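What my hands learned before the robot did

Posted in December
Filed under: work, learning

I promised some time ago to write about the new job, and I kept postponing it, because I did not know how to explain it in a short way. So this will be a long one. Make tea.

Since the autumn I work in Morkcombe, in a low building behind the bus depot, in a project which is called Pollik. My task is to show robots how to do small household and shop things. I do not write the programs. I move the arms, and the computer records how they moved and what the cameras saw, and later other people train a model with it. When friends ask me what I do I say that I am a teacher for arms, and then they think I am a physiotherapist.

Before this I packed orders in the warehouse of Sarnard for several years. I thought that this would help me, and it did help, but in a different place from where I expected. I knew already how to stand for a long time, how to keep the shoulder low, and how to repeat one thing without becoming angry at it. What I did not know is how much my fingers were doing without asking me.

In the first week I was very bad. You hold the controller, and when your hand moves, the arm moves too, but your hand feels nothing of the object. I closed the gripper too early, or too high, or I pushed down until the whole arm complained and stopped. A packet of crisps is harder than a wooden block, which surprised me. The block has one shape. The packet has a new shape every time you touch it, and the air inside goes away from the place where you want to pinch. I learned to take it by the sealed edge if the edge stands up a bit, and by the fat middle if it does not.

My colleagues say "demonstration" for one complete recording, from the starting position back to the starting position. For the snack task we need 318 good ones. At this moment we have 284 in the folder, and I have done the greater part of them. The target for one shift is 40, but on a bad morning I make 19 and then I go out to walk around the depot.
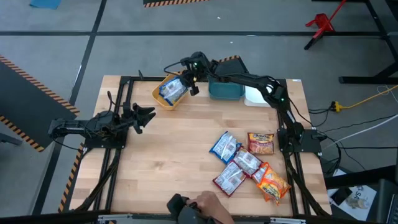 Why not just program the movements?
The packets never lie in the same way twice, so a fixed movement would miss most of them. With many demonstrations the model has a chance to learn what to do when the packet is turned over, or is half under another one.

The snack task is simple to say. There are packets on the table and there are bins, and the packets must go into the bins. At the beginning I made it too tidy. I put the packets in a nice line, all with the front side up, with space between them, as on a shelf. My recordings were clean and fast and I was proud of them. Then the supervisor looked and said, kindly, that at home no person puts the crisps in a line. We deleted that whole first batch. Now I drop them on the table from a small height and I accept what comes, also when one lies on top of another.

The overlapping ones are my favourite now. You have to decide which one goes first, and you must decide before the arm starts, because if you hesitate in the middle the hesitation is also recorded. This was the strangest thing to understand. Every doubt that I have goes into the data. If I stop above a packet for two seconds to think, the robot can learn that one should stop above packets for two seconds. So I do my thinking with the arms in the rest position, and when I move, I move. My mother would be glad, she always said that I stand too long in front of the open fridge.

There is also the question of the mistakes. At first I threw away each recording in which a packet fell. But a small mistake with a good repair is useful, and we keep it with a note. If the packet slips and I pick it up again calmly, it stays. If it slips and I chase it over the table like a cat, it goes. I try to be strict with myself about the difference, but after lunch I am perhaps less strict.

Some people asked me whether it hurts. A little – mostly the wrist, and the thumb of the right hand. We have a rule of a break every half hour, and I recommend to take it also when you feel well. I ignored it for the first days and I had to write my shopping list with the left hand. The other thing is the eyes. You look at the tip of the gripper for so long that when you close your eyes in bed it is still there, opening and closing.

The arms we use are from a small maker, Laaksonen, and I cannot compare them with others because I have not tried others. They are lighter in movement than I feared. If you turn the wrist too far they go into a position where they do not know which way to come back, and you have to start again from zero. I have now a feeling for it, as with a car when you know that it will stall. I could not explain to a new person where exactly this point is. I tried last month, with a student who came for two weeks, and in the end I said only "go there slowly and you will notice". She noticed on the second day.

Two more things which I wrote in my notebook and which may help somebody who starts with this work. Do the same opening movement each time, it calms the hand. And change the bags when they become too crumpled, because after many rounds they are soft like cloth and they behave like no packet from a shop. I may not eat the old ones, I asked.

In January we begin with folding. Small towels first, with both arms at the same time, and I am told that it is much more difficult, because one hand must wait and hold while the other works. I practise in the kitchen with two pairs of salad tongs. The towels at home have never been so badly folded.

I will write again when the folder has all 318.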